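# Visit notes: Guseck packing hall, October

We went to Guseck to look at the assortment line, the part of the plant where cookies are placed into paper cups by hand before the boxes are closed. The site employs 344 people. Fourteen of them work on assortments in each shift, and that is the group affected by the new equipment from Pidport.

The tour started at the ovens and moved downstream. Baking, cooling and sealing have been automatic for years and need little comment. Cup filling stayed manual. The mix changes too often for a fixed machine, and the older pick heads cracked too many cookies. Target output for a manual station is 565 cups an hour, with a rotation every two hours to limit wrist strain.

The trial cell sits in a side room off the hall. It has two arms on one rail, a wooden table, and the trays set out within reach of both grippers.
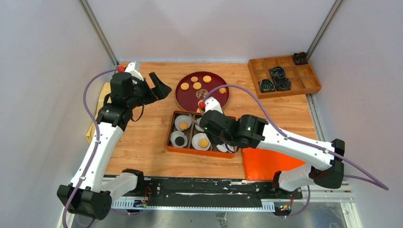

**Jadon Ó Briain**
*Process engineer, visiting party*

Cookies start on the round red tray and are wanted in the fluted cups of the orange one. The cups are the hard part. A finger that comes down slightly off center will fold the paper, and a folded cup has to be replaced by a person. The cell is well behind a manual station on speed, and the plant did not claim otherwise.

What changes for the staff is mostly the order of the work. One operator now sets out trays, checks the cups and clears faults, with a second on call for refills. Rotation through the cell is limited to trained operators, eight so far. They keep their line grade and get a small supplement for the hours spent there – this was agreed before the arms were installed.

Two points came up when we spoke with the shift. Operators said the wrist load is lower, but standing and watching is tiring in a different way, and they want a stool at the cell. They also asked who signs off a box when a machine has filled it. At present the operator does, under the same rule as for hand packing. Guseck is reviewing that rule.

Open items for our own site:

- cup supplier and paper stiffness
- time needed to switch between assortments
- cleaning procedure for the gripper fingers
- fault log from the trial, requested from Pidport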